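Towel 1,121 went onto the bed a little after nine, and I was already grinning.

I'd been at Damorby since spring, folding laundry for a machine that hadn't learned how. That was the job, start to finish. I folded with the grippers, the grippers remembered, and on Thursday night everything I'd done went down the line to Irnitz, where the big arms lived. By Friday they folded a tiny bit more like me. I loved it! My mother had folded sheets at the Lennox Hotel for half her life (corners like envelopes), and now some of her was going into those arms too.

"Blue one next," I told the headset. "Terry, folded. Going in from the near side."
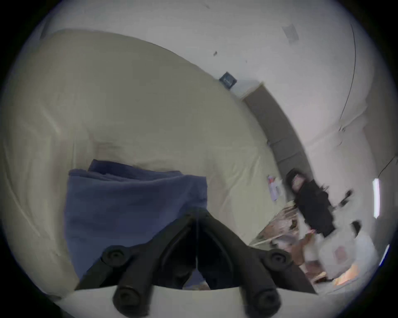
Fergus Cairns wanted to know when the thing would do a fitted sheet, because until it could do a fitted sheet he wasn't giving up cupboard space for it.

"Next year," I said into the headset.

"You said that last year."

"Last year it couldn't find the edge of a pillowcase! Now it gets a towel right 59 times out of a hundred, Fergus. It used to hand me back a sort of cabbage."

He grunted. He was on the Irnitz end that night, watching the arms try whatever I'd sent, and I could hear motors going up and down behind him, and then a soft flop.

"Cabbage," he reported.

So I slowed down. Towels forgive you, but knits are sneaky: they stretch when you pull, and they creep back once you let go. The arms always pulled too hard. I'd been doing it too, I realized, yanking the hem out of habit, the way you do when you've got a basket to finish and supper waiting. I took both corners and gave it only as much as it needed. 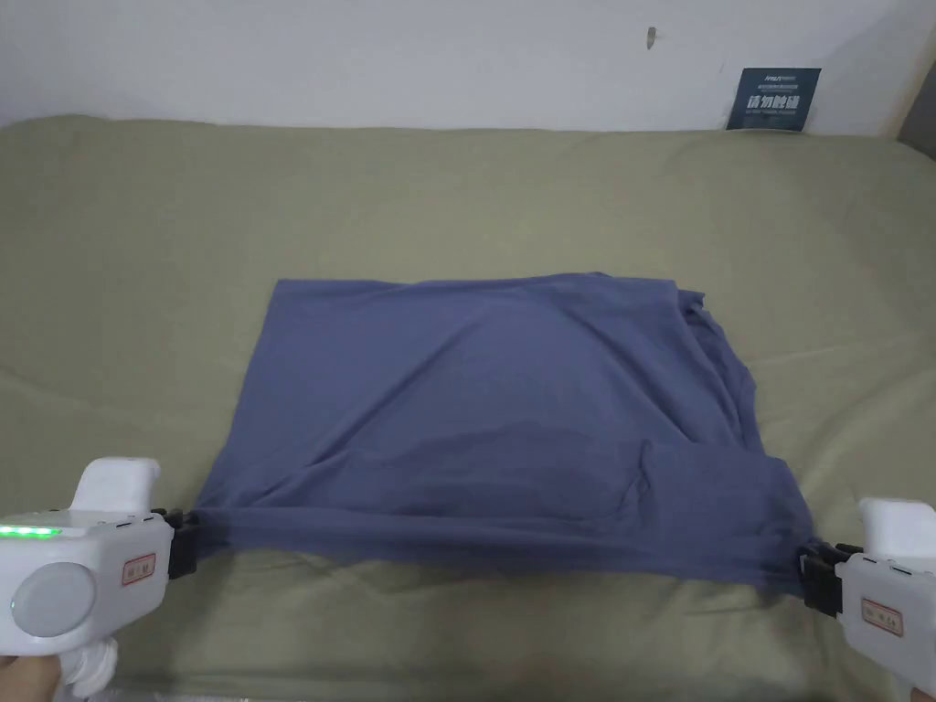

I held still for a breath before the next fold, long enough for a slow learner to catch it. Then over, down, and let go. I did it again, and again, till my wrists buzzed.

"Sending," I said.

The motors started up. Fergus went quiet, and I sat down on the edge of the bed to listen.

"Well?" I said.

"Hang on. It's stopped at the hem." A long pause. "It's waiting. Did you teach it to wait?"

"Yes!"

"Huh," said Fergus, and I heard him pull his chair in closer. "Send me another one."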